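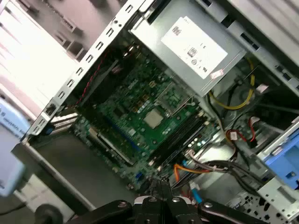 工单 2867:旧台式机开机无显示,间歇性自动断电
提交分类:硬件 / 台式机
当前状态:已解决,观察中
设备登记名:Abernathy
操作系统:Clerkex 桌面版

问题描述

按下电源键以后风扇能转,电源灯也亮,但显示器一直提示无信号。有时候能撑到登录界面,用上几分钟就直接断电,没有蓝屏,也没有任何提示。断电之后马上再按开机键没反应,要等一会儿才能重新启动。

这台机器是放在 Dromis 工作室靠窗那张桌子上的老主力,平时跑排版和扫描件归档,年纪不小了,可我真的很喜欢它!机箱宽敞,拆装顺手,里面要摸哪个件都能摸到,所以特别想把它救回来,先开个单子把过程都记下来。

已经试过的:
换过显示器线,没变化。
换过插座和电源线,没变化。
拔掉所有 USB 设备,只留键盘,没变化。

回复 1(支持台)

谢谢,写得很清楚。请先断电拔线,按住开机键几秒放掉余电,然后打开侧板,确认以下几项再回复:
1. 内存条是否插到底,两端卡扣有没有合上。
2. CPU 表面的硅脂是什么状态。
3. 主板上有没有鼓包或漏液的电容。
4. 各路供电插头有没有松动、发黄或发黑。
另外请告诉我们开机时有没有蜂鸣声,几长几短。

回复 2(提交人)

侧板拆了!好久没看它的肚子,绿色的主板、银色的电源盒,挺有年代感的,看着就高兴。

逐条回复:
1. 两条黑色的长内存槽并排在 CPU 旁边。原来插着两根内存,其中一根的卡扣没完全扣上,轻轻一推还会晃。我先全拔下来了。
2. 散热器拆下来的时候,硅脂已经干成粉,一碰就掉渣。CPU 顶盖现在擦干净了,银亮银亮的。
3. 拿手电筒一颗一颗照过去,没看到鼓包,也没有漏液的痕迹。
4. 供电插头颜色都正常,没有烧过的味道。

蜂鸣声:第一次没听清,第二次是连续的长音。

还有一件事想问。主板边上有一根细细的红线,贴着后面的金属框一路走到扩展槽那边,我不确定是不是原装的。需要拔吗?

回复 3(支持台)

连续长音在这块板子上一般指向内存,和您说的卡扣没扣上对得上。硅脂干成粉也能解释用几分钟就断电:温度上去之后触发保护,凉下来才肯再开机。很可能是两个问题凑到一起了。

红线请先不要动。不同批次的走线不一样,光凭颜色判断不了用途。可以顺着它找一找两头接在哪里,记下来告诉我们,只要不碰到风扇叶片就没关系。

接下来请这样做:
先用橡皮轻擦内存金手指,再用干净的刷子扫内存槽。
CPU 顶盖上点一粒米大小的新硅脂,装回散热器,螺丝对角拧紧,每颗先拧一半。
只插一根内存,开机。能亮就换另一根、换另一个槽,四种组合都试一遍。
扩展卡暂时都不要装,用板载显示输出。

回复 4(提交人)

亮了!!!

第一根内存插靠近 CPU 的槽,按下电源键,一声短响,画面出来了。我在桌子前面差点跳起来。

四种组合的结果:
内存 A,近端槽:正常
内存 A,远端槽:正常
内存 B,近端槽:正常
内存 B,远端槽:第一次无显示,重新插紧后正常

这么看内存本身都是好的,就是原来那根没插到位。远端槽的卡扣有点紧,要用两个拇指一起往下压,听到“咔”一声才算数,以前大概就是差了这一声。

清灰也顺便做了。后面那一排扩展槽挡片我拆下来擦过再装回去,电源盒外壳用干布抹了一遍,电源里面没拆。扫出来的灰真是惊人,怪不得散热器摸着像毛毯。

红线找到了一头,接在靠近扩展槽的一个小针座上,另一头钻到线束后面去了。没有碰它。

回复 5(支持台)

太好了。电源不拆是对的,里面的电容断电后仍可能带电,脏的话从外面用吹气球吹就行。

请两根内存都装上,跑一轮完整的内存测试,再跑一小时负载,记录温度和风扇转速。负载测试可以用 Drellov,装在 U 盘里就能启动,不影响硬盘上的数据。

回复 6(提交人)

测试做完了,数据贴在下面:

内存测试:完整一轮,零错误
负载时间:一小时,没有断电
风扇转速,待机:600 转
风扇转速,负载中段:1677 转
风扇转速,负载最高:2046 转
CPU 温度:负载开始后慢慢爬升,中段以后就平了,一直没有碰到保护线

风扇能平顺地升上去再降下来,这个声音听着太舒服了。换硅脂之前它是一开机就吼,吼到断电为止。

下午四点装回侧板,接好全部外设,又扫了一批稿子,系统稳稳当当。扩展卡也装回去了,识别正常。

有一个小问题:时间每次断电拔线后都会跳回很久以前。是主板电池吗?

回复 7(支持台)

基本可以确定是主板上的纽扣电池没电了。关机拔线,记住正负极朝向,换一颗同型号的就行。换完进一次 BIOS,把时间和启动顺序重新设好再保存。

回复 8(提交人)

电池换好,时间正常了。启动顺序果然被重置过,第一次跑去找网络启动,改回硬盘优先就没事了。

给以后搜到这张单子的同事留几句:遇到“能转不能亮”,先拔内存重插,花不了几分钟,很值得先试!压内存的时候主板下面最好有支撑,机箱放平,别立着硬按。硅脂别挤太多,我第一次挤多了,又擦掉重来。挡片螺丝很小,拿个瓶盖装着,我有一颗滚到桌子底下,找它比修电脑还久。

处理记录

原因:内存未插紧;散热硅脂失效,高温触发断电保护;主板电池耗尽。
处理:清洁并重插内存,更换硅脂,清灰,更换主板电池,恢复启动顺序。
未处理:红色细线用途待确认,不影响使用。
更换配件:硅脂,纽扣电池一颗。
后续:九月再看一次温度记录,如无异常即关闭工单。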